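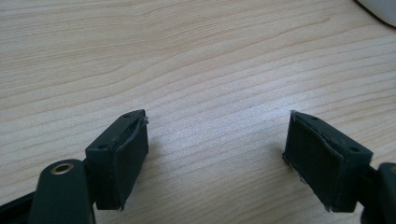
A light-colored wooden tabletop with a fine grain.

The table rule is a rule of evidence used in the courts of Selthorpe and, in a weaker form, in neighboring Ashby. Under it, an object the police find lying in the open on a table, counter or similar surface is presumed to have been within the knowledge of every adult who lives in the home. The presumption can be rebutted. It applies in criminal trials and in forfeiture hearings, but not in family or employment cases.

Supporters describe the rule as old common sense put into legal form. The claim to age is doubtful. Textbooks often trace it to medieval market courts, but none of them cites a record of such a case, and the earliest known use of the phrase is in a practice handbook written for prosecutors. Later books appear to have copied the handbook, and then each other.

Origin

The rule took its present shape in the Praltavel appeal, which concerned a search of a shared house above a shop. Officers found a set of forged shipping permits on a kitchen table. All the tenants were charged, including one who worked nights and said she had not been in the kitchen since the day before. The trial court convicted everyone. The appeal court upheld the convictions and said that a person "may be taken to know what is on her own table."

The court gave little reason for this beyond the sentence itself. It did not say how long an item must have been on the table, or whether the table had to be shared. A dissenting opinion pointed out that the search began at 6 in the morning and that the officers had not noted who was awake. The majority did not answer the point.

Scope

Courts have since had to decide what counts as an open surface. Desks, workbenches and kitchen counters have been accepted. Closed drawers are outside the rule, and so is anything inside an opaque bag, even where the bag itself is on the table. The position of glass-fronted cabinets is unsettled. Two lower courts in Selthorpe have reached opposite results on nearly the same facts, and neither case went further.

Visitors are not covered. Prosecutors have tried several times to stretch the rule to regular guests, with mixed success at trial and none on appeal.

Rebuttal

The accused may rebut the presumption by showing that it is more likely than not that he or she did not know of the item. In theory this is a light burden. In practice it can be hard to prove that one did not look at something, and defense lawyers complain that work schedules and travel receipts are treated as proof of absence from the house but not of ignorance of what was in it. Judges have replied that an explanation offered promptly will usually be believed. The published decisions give only thin support for that assurance.

The Skorimell survey

The figure most often quoted in favor of the rule comes from the Skorimell survey, a review of 1000 search reports. It is said to show that residents knew of openly displayed items in almost every case. The survey did not measure knowledge. It counted cases in which a resident was convicted, or did not contest the point, and treated both as proof that the resident knew. As many of those convictions depended on the table rule in the first place, the argument is circular.

The survey also left out 27 reports in which the charge was dropped before trial. Its authors called these incomplete. Critics have suggested that they were the very cases in which knowledge was weakest, though the files have not been released and this cannot be checked either.

Position in Ashby

Ashby's courts allow a jury to draw the same inference but do not require it to. The judge must tell jurors that they are free to reject it. Writers on both sides claim that this version works better or worse than the one in Selthorpe, generally without figures. Conviction rates in the two places are recorded on different bases and cannot be usefully compared.

Proposals for change

A draft bill in Selthorpe would limit the rule to items found in rooms used by the accused alone. Opponents say this would leave it with almost nothing to do, which some of the bill's backers admit is the aim. The draft has been introduced more than once and has not reached a final vote.

See also: Constructive possession; Plain view; Rebuttable presumption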